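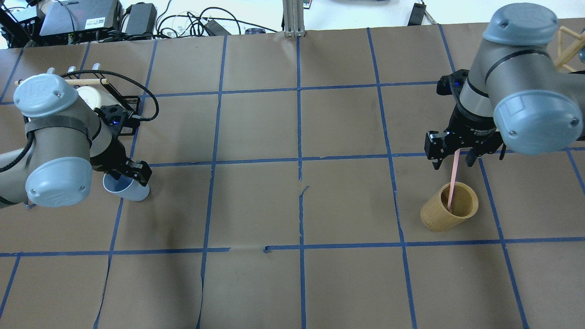

Home | Table Coverings | Tapes | Crockery | Offcuts | Delivery | Basket (0)

We use cookies to remember what is in your basket. They are no use with tea. Accept / Manage

Grimshaw Brown Kraft Table Paper, with Blue Painter's Tape

Jemercombe Supplies, Altby

It is brown paper. We have tried to write a longer first sentence and the paper wouldn't support it.

Grimshaw table paper is plain kraft on a roll, 80 cm wide, meant for covering a table you would like to see again. People buy it for craft afternoons, church suppers, glazing, potting up, and sorting crockery into sets. It takes pencil, felt tip and most insults. It does not take being dragged, and if you lean on a corner and then change your mind about where you are standing, it will crease and tear and show you its paler underside. We sell a lot of second rolls.

The tape is blue painter's tape, low tack, and comes with the paper as a set or on its own. Stick it down in strips each way and you have a grid of squares, good for laying things out: one cup here, one bowl there, and a row left over for whatever turned up without a partner. Most customers tape over the joins between sheets as well, which keeps the seams down for a while. A seam under tape is still a seam. Where a line of tape crosses a join is usually where it goes first.

Putting it down

Wipe the table and let it dry. Roll the paper out and leave it flat overnight if you can, under a few books, as it remembers being a roll and holds it against you. Overlap sheets by 3 cm. Tape the long edges first, pulling gently, then put in your lines. Measure from the same edge every time. You will be tempted to do it by eye, and from where you're standing it will look perfectly straight.

To lift the tape, go slowly and keep it low to the surface. It comes off a sealed tabletop very well. It comes off the paper with some of the paper, so if you want to move a line, put a new strip down and live with the old one, or start again with a fresh sheet.

Details

Colour: brown
Roll length: 18 metres
Tape: blue, 2 rolls in the set
Recyclable: the paper, yes, once you have picked the tape off it. Allow an evening.
Not suitable for: direct contact with food, candles, cats

We used to stock the Varkon roll, a heavier paper with a waxy side, and were asked every week which side went up. We stopped stocking it in November. If you still have some, the waxy side goes up.

Orders placed before 22nd July go out at the old price. After that the paper goes up a little and the tape stays where it is — the tape has always been the better behaved of the two.

Comments

Xuân Kiều
Used this for sorting a whole cupboard of white china. The squares were a great help and I now know I own far too many cups. Paper ripped along one join but I just taped over it and carried on.

potsandpans
Does it come in white?

Jemercombe Supplies
It does not.

M. in Altby
Left mine under books overnight as advised. Still curls. Nice tape though.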